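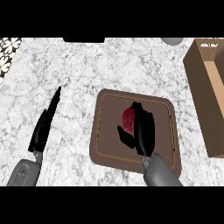
Vol. 8, No. 4

The Room on Awwad Street

Lina Bitar had the key in her coat pocket for a month before she used it. The lawyer had mailed it in a padded envelope with a letter that said the apartment on Awwad Street was hers, along with what was in it, and that the building wanted to know her plans by the end of September.

She took the early bus from Grindmont. It was a long ride and the heat was stuck on. A woman across the aisle peeled an orange and ate it one section at a time, looking out at the beet fields.

The apartment was on the fifth floor. Her aunt Lama had lived there for 25 years and had never once invited the family up. When they visited they met her at the bakery downstairs, where she paid for everything and left after an hour.

Lina had expected piles of newspaper, or cats. What she found was a clean front room with a sofa, a radio, and a table by the window. On the table were stacks of envelopes held with rubber bands. Each stack had a name on top in her aunt's square printing. Sidra Usmani. Aparecida Guerra. There were others she couldn't read.

She sat down and opened the first one in the Usmani stack. It was a thank-you letter. So was the next. They went back years. Sidra had passed her exams. Sidra had a job at the county hospital. Sidra's mother was feeling better and wanted the recipe again.

Someone knocked. It was an older woman in house slippers, holding a casserole dish with a towel over it.

"I'm Ngan-ling Chow, from across the hall," the woman said. "You have her chin."

Lina let her in. Mrs. Chow put the dish on the stove without asking where the stove was.

"Who are these people?" Lina asked.

"They stayed here. In the back room. Some for a week, some for longer. I stayed four months, and then the place across the hall came open." She straightened the towel. "She didn't charge."

"She never told us."

"No. She said your father would have opinions."

He would have. Lina could hear most of them. She went down the hall and opened the door to the back room. The bed was made up with a green blanket. There was a lamp, a hook for a coat, and a towel folded on the chair. The window faced the rail yard at Erotwood, and a freight train was going through slowly.

"There's a girl coming on the night train," Mrs. Chow said behind her. "It was set up before your aunt got sick. I didn't know who to call. I was going to put her on my couch."

"What time?"

"Around eleven."

Lina looked at her watch. The last bus home left at 8. She thought about the letter from the building, which was still in her bag, and about her father, who would phone on her lunch break to ask what the place was worth.

"Does she eat meat?" Lina said.

"I don't know. I made it with beans."

Lina took off her coat and hung it on the hook. Then she took it down again and carried it to the front room, and put it over the arm of the sofa.

Contact the editors | Copyright held by the authors. All rights reserved. | Back to top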